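The Window Thing

So the job at Leckie was to be bad at things on purpose, or at least that's how I explained it to my mother. I sat in a chair with a controller in each hand and a headset on, and I moved a robot around a room that didn't exist, and every time I got through a task the computer kept it. Those were examples. The learning system ate them. When it had eaten enough it was supposed to be able to do the task without me, and then they'd give me a new task, and so on until I got a better job or it did.

I was on the evening shift with a bag of pretzels and a quota of 100. One hundred good ones. If you dropped the thing, it didn't count. If you got the thing where it was going but you took a dumb route, that did count, and I want you to remember that because it comes up.

The room was called Unedent. I have no idea why. All the rooms had names like that, and I'd been through a kitchen called Bulimex that had a fridge you could walk through if you leaned. Unedent was nicer. Dark gray walls, two windows, a blue sky that never did anything. One window had a black frame and the other was wood, and if you got your head in the right spot you could see a little striped building way off through the wooden one. I used to wonder what was in it. Nothing was in it! Somebody made the outside of a building and went to lunch. But you spend a whole summer in a room and you start to wonder.

The task that August was picking up a cup and putting it down on the other side of the table. That's all. Pick up, move, put down. By the second week I could do it while thinking about groceries, and that's when I started looking out the window.

I didn't decide to. I'd just grab the cup, and while the arm was swinging across, I'd tip my head up and to the side and check on the building. Then I'd look back down and set the cup where it went. It added maybe two seconds. The score came up green every time, so I figured the score didn't care where I was looking, and I was right, it didn't. The score cared about the cup.

(You see where this is going. I did not.)

I turned in 2,321 of them by the end of the month. I was proud of that number. I wrote it on the whiteboard in the break room and drew a little cup next to it, and somebody erased the cup but left the number, so I guess it was respected.

Then they trained on it. The new model got the name Wurura, and we all crowded in behind the big monitor to watch it try the cup for the first time, maybe 13 of us and one sheet cake. My stomach was in a knot. I'd never had a student before. The arms came up, kind of shaky, and the hand went down and closed on the cup on the first try, and people clapped. I clapped. Then the arm started across the table, and Wurura tipped its head up and to the side and looked out the window.

People laughed. Somebody said it must be a glitch in the neck. It looked back down, put the cup right where it went, got a green score, and they ran it again. Grab, swing, window, cup. They ran it 222 times overnight and it looked out the window every single time, for two seconds, at a building with nothing in it.

I ate my cake and kept my mouth shut. What was I going to say? I went home and lay there thinking about my dad, who used to tap the roof of the car before he got in it. Every time, two taps. I do it too. I never asked him what it was for, and I doubt he could have told me.

They put me on a cleanup batch the next week. A whole new set of cups, eyes down, straight across, so it would learn to knock it off. And I did them right. I was very professional. I kept my chin tucked so hard my neck hurt, and the numbers went up, and by the end of that batch Wurura hardly ever did it anymore.

The last evening, though, I had one take left and the room to myself. I set the cup down first, fair and square, on the mark. Then I put both arms up in the air like you do on a roller coaster, and I tilted way back until I could see both windows at once, and I stayed there until the pretzels were gone. I knew I should delete it. My thumb was on the button and everything.

I pressed save.
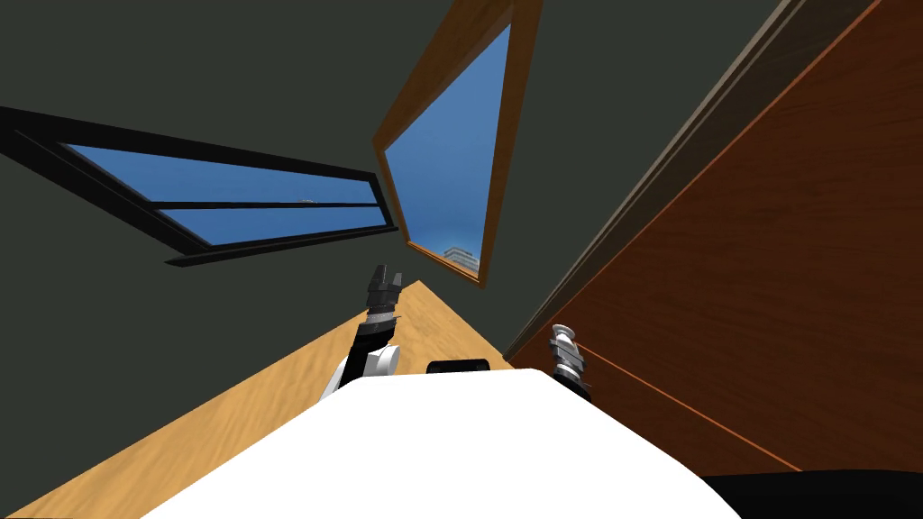
The reviewer's note came through the next morning, and it said that the cup was on the mark, the ending ran long, and she was counting it as good, but would I please trim the next one, as the model was going to believe whatever I showed it.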